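Speaker notes — "What the arm really costs"
Caldeira open lab evening, August 29, 2021

Start slow, let people find seats. Say hi to Youssra, she's doing the second half.

OK so the budget. When Wayne Cropper and I first put numbers on paper we had one line on it, the arm, and we felt very grown up about that. Then the quotes came in. Inditz wanted us to take the arm and the gripper as a bundle, Skosik sold them apart, and I spent a whole April going back and forth with both of them (ask for a show of hands — who's been there?).

We went with Skosik. Slower shipping, but they'd sell us spare fingers one pair at a time, and I love them for that! Fingers are a consumable. Please write that down. We put $750 a year against them and I'd do the same again.

PAUSE, water.

Next bit is the small stuff. Cloth for the backdrop, a plain table, paper to print game sheets on. The game sheets are my favorite line in the whole budget, they come out of the office printer and they give you numbers, lanes, corners, all on one page. Compare that with the molded practice board Pladau quoted us. Lovely thing. We said no.

Storage! Everybody forgets it, me included. We bought a 2,048 GB drive for the wrist camera recordings and I thought that was us done for good. Buy 2. Put the second one in the first order, since going back to ask for it is a miserable afternoon.

Then people's time. Our plan had more than 12 weeks in it for setup and I got teased for that, and we used every one of them. Cabling, mounting, leveling the table, redoing the cabling. If your plan has the arm arriving and work starting the same week, go home tonight and move a box on the chart.

Leave the last one up while Youssra plugs in, and take questions on quotes and delivery first. If someone asks about leasing, hand it to Wayne, he has the spreadsheet.

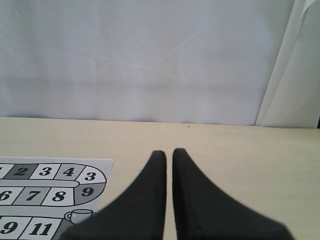
Youssra takes over from here with the service contract and what we'd cut if we had to do it again for less. I'll stay up front for the mic.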